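Print this page | E-mail this page

Notebook, Odov bench, November
Entry by Chun-yin Yu, comments from Ya-wen Wu in brackets

Goal for this session: find why the gripper width from the replay tool does not agree with the width computed at record time. The difference is small when the jaws are almost closed and becomes bad when they are wide open. The policy trained on last week's data opens too late in front of the power strip, and I suspect the labels before I suspect the network.

Setup is the same as before. Two hand-held grippers, left and right, both on the cable. Logger is the Berkden build, replay is Loletti with the default config. I recorded 13 episodes of pressing and turning the strip on the white board. I kept the first second of every episode still, so the pose filter has time to settle. 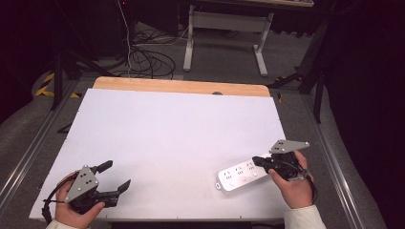

First result: the time stamps. The pose stream and the width stream are both at 100 Hz in the header, but the width stream starts later, and Loletti aligns them by index and not by time. So every width value is paired with a pose that is 6 samples too old. I changed the loader to interpolate on the time stamp. After this, 11 episodes agree during the closing motion. The other two still jump in the middle. I did not look at them in detail yet.

[Please do not delete these two. I had the same jump on Poon and I want to compare the logs. YW]

Second result: the time fix does not explain the error at wide opening. When the jaws stay still and open, delay can not matter, but the two numbers are still different. So I looked at how each program gets the width. The logger reads the joint angle and uses a lookup table. Replay finds the fingers in the gripper camera and uses a straight line fit between closed and open. The linkage is not linear, so a straight line is a poor choice near the end of travel. I also noticed that the finger detector takes the outer edge of the black finger in some images, when it should take the face of the pad. Black pad on black finger has very little contrast, and I think a threshold will never be good here.

[Could you use the screw holes on the top face? There are two on each finger. YW]

I tried it with the jaws open over the bare part of the board. The holes are small but they do not change with the background, and a line through the two of them gives the finger direction also.
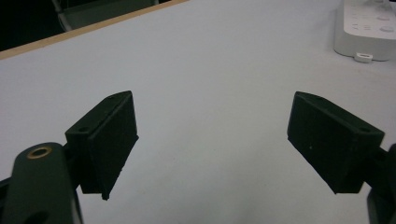 To do

- Put the loader change on a branch, with a test that has a late width stream.
- Replace the line fit in Loletti with the same table that the logger uses.
- Hole detector: check it when the fingers are over the strip, where the sockets could give false matches.
- Ask Ya-wen for the Poon logs.
- Do not retrain until the first two points are merged.

Print this page | E-mail this page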